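Cliltard Arm Build - Frequently Asked Questions

Where is the build?
In the shared workshop in Flarham, second bench from the door. Open evening is Friday.

What did it cost?
Around 800 dollars for everything except the arm, which Lauri Heinonen bought used.

What does it practice on?
Kitchen items and toy food, picked up from a white tabletop. Siiri Kettunen changes the layout between runs so the arm doesn't get the same positions twice. 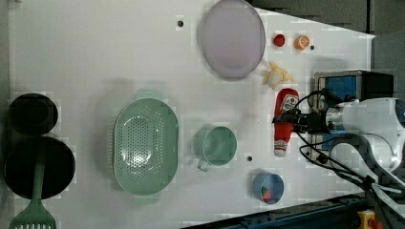

Gripper closed on the ketchup bottle, with the banana and plate next to it.

Which items are hardest?
The spatula, so far. Flat things are a problem in general - the fingers need something to get hold of. Mugs are easier if the handle is clear.

How many runs have you logged?
148 by the end of August. Tuulikki Leinonen keeps the log and will send a copy if you ask.

Can I run it myself?
Yes, after a short intro with Aino Laitinen. Learn where the stop button is first, and keep your hands off the table while the arm is moving.

Are the plans available?
The table drawings are in the blue binder. The wiring notes are still being redone.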